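Sorting the play kitchen: notes on a small set

The play kitchen set had reached the point where finding anything took longer than playing with it. I spent an afternoon in January going through the lot on a white table, with everything laid out flat before any of it was assigned a place.

Storage is one Fleneo crate, 44 cm long inside. The colander is the largest rigid item and decides the layout. Food goes round it, and the utensils stay upright in their black holder. 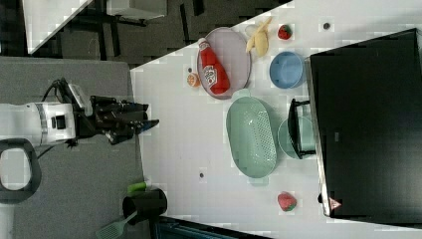
Chrysanthi Karamanlidis disagrees with the order of work and wrote to tell me to start with the food, on the grounds that small items fill whatever gaps are left and a big piece placed first only wastes the corners. I tried it her way as well. The lid sat 14 mm proud, so I went back to mine.

The plate and bowls are kept as a group. Nesting works if the light blue bowl goes in last. The ketchup bottle does not nest with anything and lies along the long side of the crate.
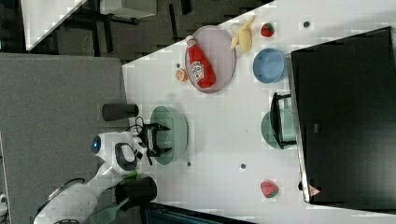 Does the play food need washing before it is stored?
Warm water and a drop of washing-up liquid is enough, then an hour on a towel. I leave out anything with a paper label and wipe that by hand.

Both strawberries, the banana and the orange piece go in a cotton bag, 80 g with the drawstring. I had a Danko tub for this before, but the rim was too high for the crate.

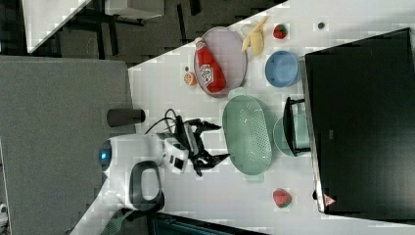 Colander, plate and fruit, still on the table.

Check the colander before packing. The holes collect fluff, and scraps of paper settle in the bottom. Tip it over a bin and run a dry brush across the outside. Some 238 items' worth of other toys are waiting for the same treatment, so I keep this step short. 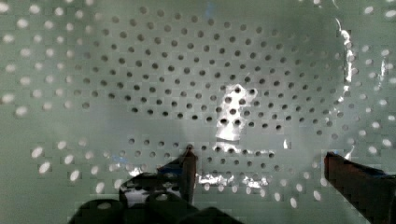

Crate position

Bottom shelf, short side out, lid clips facing the room. The utensil holder stands beside it. I have not labelled the crate yet and the tape from Eltana is on order.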